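The Loudest Quiet Band in Maltmont
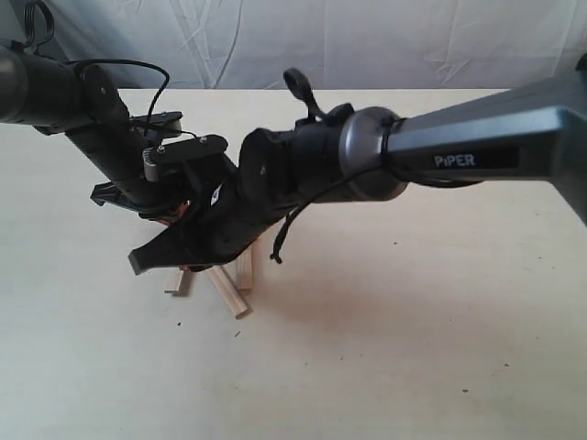 I first heard Orholm through a wall. I was in the bar next door, trying to finish a plate of fries, and this slow, huge organ chord came rumbling through the bricks and just stayed there. I paid my check, walked around the corner and caught the last five songs. I've been pestering people about them ever since!

So when their new record, Hlongwane, landed in my inbox, I wrote back within the hour and asked if I could come and talk. Naledi Swanepoel (vocals, organ, most of the words) met me at the door of their rehearsal space with a mug of tea in each hand. One was for me. I liked her right away.

The album is named after the street where her grandmother lived, and a lot of it is about that house -- the radio in the kitchen, the hymns, the cousins asleep on the floor. "I wrote 19 songs about one building," she told me. "Kiyoshi made me throw out half."

Kiyoshi Ueda plays drums and is apparently the one who says no. He's very polite about it. He grew up on jazz records and still plays as if someone might be sleeping upstairs, and then the chorus of "Dromov" comes along and he hits the snare so hard I jumped the first time (and the second). I asked him how they decide when to get loud. He thought about it for a long while and said, "When Naledi looks at me."

They cut the whole thing live in December, in a church hall with bad heating, and you can hear chairs creak between verses. The closing track was 58 minutes long in its first version. It's now just over nine, and I'd still happily listen to the original, though Naledi says the tape is staying in her closet.

The first pressing is 1050 copies, which they're packing themselves at her kitchen table. The release show is March 23, 2024, back at that same little room in Maltmont. I'll be up front this time, and I'm eating dinner first.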